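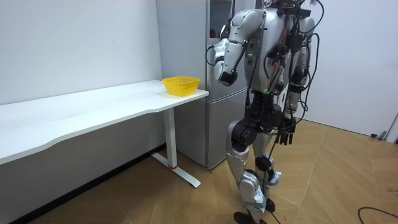 Clearing and Wiping Surfaces: What a Machine Can Take Over

Household tips, kitchen and utility room

Readers keep asking whether they should wait for a humanoid before reorganizing the kitchen. My answer is no, but a room can be set up so that a person works faster in it today and a machine has fewer problems with it later. The same preparations serve both.

1. Leave one long surface clear

A bare desk or counter takes one pass of the cloth. Every item left on it adds a lift, a wipe and a return. Limit the surface to a single container, such as a small yellow plastic basket near one end, and put loose items in it. A person handles this without thinking. A machine has to find each object, choose a grip and decide where the object goes, and the last step is still the weakest.

2. Choose baskets with perforated sides

A gripper with two fingers needs an edge to close on. A thin, stiff rim works. Soft fabric bins fold under the grip and tip. Mesh plastic also rinses out in the sink.

3. Watch matte white and brushed steel

Matte white tops show crumbs well and glare little, for eyes and cameras alike. Brushed steel refrigerator doors and dark glossy panels are harder. Reflections can be read as objects. Wipe steel along the grain with a barely damp microfiber cloth, then dry it at once.

4. Refrigerator doors

The gasket is what defeats most arms. The pull needed to break the seal is much higher than the pull needed to swing the door afterward, and a controller tuned for one will overshoot on the other. Clean the gasket with warm water and a little dish soap. A sticky gasket makes the problem worse and tears sooner.

5. Cables and floors

Pick up anything lying on the planks before mopping or running a floor machine. A thin black cord on light wood is easy to see and easy to trip on. For a legged machine it is a foothold error; for a robot vacuum it is a jammed brush. Run cords along the baseboard in clips. Desk feet that reach out across the floor need a hand mop on both sides.

What to expect for now

Ilgın Toprak timed the desk wipe at the Çınar workshop in October. By hand, with the basket lifted and put back, it took 38 seconds less than the printed allowance on her chore sheet. The workshop's arm took 372 seconds for the same desk on its first run and 285 on its best, with a person standing by at the stop button. It missed the strip along the wall both times.

Floor vacuums are worth buying now. Wiping an open, flat surface is possible under supervision. Sorting the contents of a basket, or opening a refrigerator and taking out the right jar, should stay on the human list. Review the list again when you next replace an appliance.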